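Does a Tidy Room Really Help You Think?

Grown-ups say it all the time. "Tidy your room and you'll feel better." Maybe you will. But is it true, or is it just something people say when they have stepped on a block in their socks?

Let's check.

First, what does "tidy" mean? Ask two people and you may get two answers. Fitriani Kwok teaches third grade, and she calls a room tidy when the floor is clear. Her friend Emanuel Hodoroagă says it's tidy when he can find the thing he wants. Those are different ideas! A room can have a clear floor and a closet so stuffed that the door won't shut. It can also have toys all over the rug, and the kid who lives there knows where every one of them is.

So be careful when someone tells you tidy is always better. Ask them, "Better for what?"

Better for walking across the room in the dark? Yes, that one is easy to believe. Better for finding things? Sometimes. Better for thinking? Hmm. People have tried to test this, and it is hard to test well. Some kids like a bare desk for homework. Others like their things close by. If somebody says they know for sure which kind of kid you are, they are probably guessing.

Now, about those storage boxes. Stores love to sell them. There are boxes with labels, boxes with lids, boxes inside other boxes. You may see a set that promises to "end mess forever." Do you believe that? A box can't pick anything up. If you own more than 108 small toys and you buy a box, you have the same toys and one more thing to trip over – until you put them in it.

A plain basket can do the job as well as most things in the store. It doesn't need a lid, so there is one less step between your hand and the toy, and one less excuse. You also don't have to sort by color or shape. A green ball and a blue block can share a wicker basket and still be easy to spot, as long as the basket isn't crammed full. Pile it to the top and you will be digging.

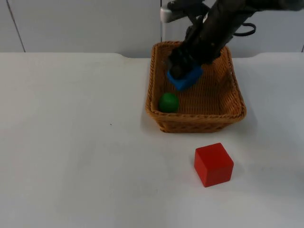 Sorting is another thing to be suspicious about. Putting every kind of toy in its own place sounds smart, but it takes longer, and lots of people give up halfway. One basket for mixed small things is quicker to fill. With only a ball and a block in it, you could find either one at a glance. With fifty things, sorting starts to make more sense.

Try it yourself

Put your small toys in one basket for a week. Use a clock to see how long it takes you to find a toy you choose. The next week, sort them into two or three baskets and time it again. Write both times down, even if you don't like the answer.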